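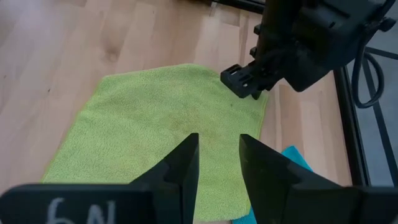 Towels and Cloths: The Pillance House Gallery

Posted Jan 1, 2020

Welcome, and come on in! If you have been following the Pillance pages for a while you already know that I can talk about a linen closet for longer than most people would care to stand in front of one, and that the New Year is when I get the whole lot out and go through it. I wait all year for this. The tree is still up, there is half a pie on the counter, and I am on the floor with the towels, perfectly happy.

This page is for the everyday ones, the fuzzy microfiber towels that do the real work around the house. The good bath linens from Coste have a page of their own (and so does the old tablecloth, for those of you who wrote in asking after it).

Lime green, with a bit of teal

The bright green towel laid out flat on the floorboards, with a corner of teal peeking out from underneath on the right. I do love those two colors together, and against the pale honey wood they look like something from a candy counter.

Look closely and you can see the nap on the green one, all those fine little tufts standing up. There is a slightly darker patch near the middle, a sort of yellowish olive, and I have gone back and forth over whether to call it a stain. More on that further down. The upper left corner looks as though it is folded in or cut on a slant, which gives the whole towel a kind of dog-eared page look that I find rather sweet.

Why the floor

I lay them out on the floor because my table is only 42 inches long and a towel hanging over the edge will pull itself crooked the minute you turn your back. On the boards you can walk all the way around, get down on your knees at whichever end needs attention, and smooth from the middle out toward the sides with the flat of your hand. Sweep first, please, and then sweep again. Microfiber picks up every crumb and hair in the county, and once a bit of pine needle has worked its way into the pile you will be at it with tweezers.

The seams between the boards come in handy too. If you line one long side up with a seam you have a straight edge for nothing. My boards never seem to run the way I want to sit, so half the time I give up on the seams and do it by eye, and the towels have not complained yet.

Folding, the way we do it here

Everybody has a way of folding that they learned from somebody, and I would not dream of talking you out of yours. Mine goes like this. Start with the towel flat and the corners pulled out, all of them, even the one that always wants to tuck itself under. Bring one long side over to meet the other and run your palm down the fold. Then take it in 3 from the short end, loosely, so there is still some air in it. Set it on the shelf with the round edge facing out and you can pull one from the stack without bringing the others down on your head.

When there are two colors underfoot I fold whichever is on top first and leave the lower one be until its turn comes. I used to try to do them in pairs, thinking it would save time, and I ended up with green inside of teal and teal inside of green and had to start the whole pile over.

Washing notes, for those who asked

Quite a few of you wrote after the July page wanting to know how I keep the nap from going flat, so I will set it all down in one place. Warm water, and I do mean warm. I set mine to 104 on the dial and leave it there. A small amount of plain liquid soap, less than you think. No fabric softener, ever, it coats the fibers and then the towel just pushes the water around the counter. Keep them away from your cotton bath towels, which shed lint, and microfiber hangs on to lint like nothing else in this world.

Then a low tumble or the rack. I like the rack. The room sits at 68 in winter and they dry very nicely at that, though I give each one a good hard snap before I hang it, which wakes up the pile and also frightens the cat.

As for marks, I try dish soap first, worked in with my fingertips and left for an hour while I do something else. If that does not shift it I try a paste of baking soda. If that does not do it either, the towel moves down a rank, from dishes to counters, or from counters to floors, and it goes on having a long and useful life. I have a very faded one from the Jorside market that has been down every rank there is and now lives in the trunk of the car.

Whether a darker patch is a real mark or simply the pile lying in another direction is a thing you can only settle with your hand. Brush it one way, brush it back, and see if it goes. Do it by a window if you can, because lamplight makes everything look yellow and I have scrubbed at shadows more than once.

About the colors

Readers sometimes ask why I don't buy all one color and be done with it. I did that once, a whole bundle of gray ones from Halitz, and they were fine towels, but I could never tell which had been used on the stove and which was meant for glasses. These days green is for the kitchen and teal is for windows and mirrors, and anybody who visits can be told so in one breath. Whether they remember it after supper is another matter!

The shelf paper is coming up next, once I have decided between the stripe and the little leaves. I am leaning toward the leaves.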